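Notebook, kitting automation, Prernby site
August 2020
Entry by Tetteh Ametepe. Copies to Bláthnaid Hayes, Fergal Noonan.

Carried over from last entry: pad wear, cable routing, and the staffing question from Catríona Flanagan. Taking them in that order, though the last one took most of the day.

Pads first. The hand-held grippers have a brass bushing near the top of the finger link and a pad block on each finger with a soft dark facing. Before a shift the operator opens the fingers fully, points the tool at a plain wall and checks that both pads sit at their normal angle and that nothing is left in the gap. I want this done at the start and again after any drop. Fergal thinks once per shift is enough. We agreed on the stricter version until October, then look at the log and decide.
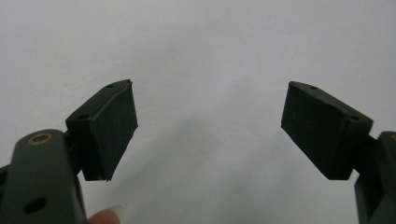

Does the operator need to know anything about the robot to do this job?
Very little. They need to know the task well, keep a steady pace, and report a bad run. The training side is handled by Ebuka Akinola and the Jalbridge people, and an operator can go a whole shift without touching it.

That was the answer given to the line staff at the briefing and I still think it is right, but Catríona made a fair point afterward. Knowing the task well used to be invisible. A good packer at Prernby was a good packer and that was the end of it. Now the same person is asked to do the task through a pair of grippers, at two-thirds of normal speed, and have each attempt graded. The grade goes on a sheet. The sheet has the person's initials on it. She wants the initials off before the next group starts. I have no technical objection. The run number and the tool number are enough to trace a fault.

Action: me, change the sheet template. Keep tool number, run number, task code, pass/redo. Drop initials. Old sheets to be kept by Bláthnaid and not used for anything to do with pay or rota.

Target and counts. The batch target is 2,000 accepted runs. We stand at 1,251. Redos are not in that number. The rate has improved but not evenly: single-hand tasks go through quickly, and two-hand tasks with round objects still account for most of the redos. The usual fault is the second hand coming in too low or too late, so that the first hand ends up doing the whole job and the run is no use as a two-hand example.

Procedure for two-hand tasks, as revised:
Board clear except for the task objects.
Both tools above the board before the start call.
Jaws open, pause, then approach.
No talking to the person at the next station during the run.
If an object leaves the board, stop and mark redo. Do not fetch it with the tool.

The pause was Ebuka's request. It gives a clean start point and saves him trimming by hand later. Operators dislike it. Two of them said it breaks the rhythm, and I believe them, having tried a set myself. After the first hour my forearms were worse than my wrists, which I did not expect. The weight is fine for one lift. Holding the tool level through the pause is the tiring part.

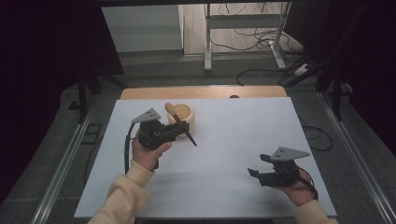
Breaks are therefore going from the normal line schedule to a separate one for the gripper stations. Fergal has drafted 6 blocks per shift with a change of task between blocks, so that no one does two-hand work in consecutive blocks. This costs us output on paper. My estimate is that we recover most of it in fewer redos, but I have no numbers for that yet and should not claim any.

Cables. Each tool has its own black cable off the back, and left-handed operators have been passing it on whichever side feels natural. Proposal: the cable runs down beside the hand and then toward the operator's body, never forward over the board. Floor runs need covers. I asked for these last time. Ordered today under the Hung account, delivery date not confirmed.

Software. The Fakum viewer froze on playback again when two operators opened the same run. Workaround is to close it on one station and wait. Ebuka has the log. I would prefer that reviewers not be interrupted halfway through a set, but it is not a reason to stop recording.

The staffing question. Written down as asked, so that it is not softened in the minutes: when the robot can do the kitting, what happens to the people who taught it? The answer from management so far is that nobody on the present rota loses hours this year. Catríona wants to know what the rota looks like after that, and whether gripper work counts as a grade of its own. At present it does not. An operator moved to a gripper station stays on packer grade, does different work, and loses the piece bonus for that shift, as there are no pieces.

The bonus is the part we can fix quickly. Bláthnaid proposes paying the person's average bonus for any shift spent at a gripper station. I support this. It is a small sum against the cost of the cell, and without it the experienced packers have every reason to refuse, and those are the people whose runs we want.

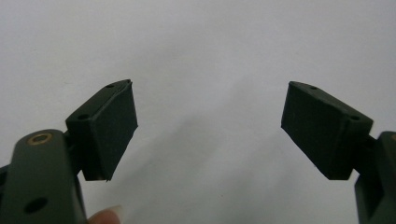
Grade question is parked with Bláthnaid, who will bring a written proposal before October. I have said I will supply a plain description of the duties: tool check, task setup, recording, first review of own runs, fault report. The first review is new work for most of them and takes some judgment. It should be in the description by name.

Spares. Facing material for the pads is low, enough for one more full change on each tool. Replace in matched sets only, both fingers of a tool together. One set was done on a single side before I wrote this down and the operator noticed the difference in grip before I did. Old facings go in the bag by the bench, labeled with tool number, until I have had a look at them.

Open:
Sheet template (me)
Break schedule, second draft (Fergal)
Bonus proposal to payroll (Bláthnaid)
Viewer freeze (Ebuka)
Floor cable covers, chase delivery (me)
Meeting with line staff on grades, date to be set by Catríona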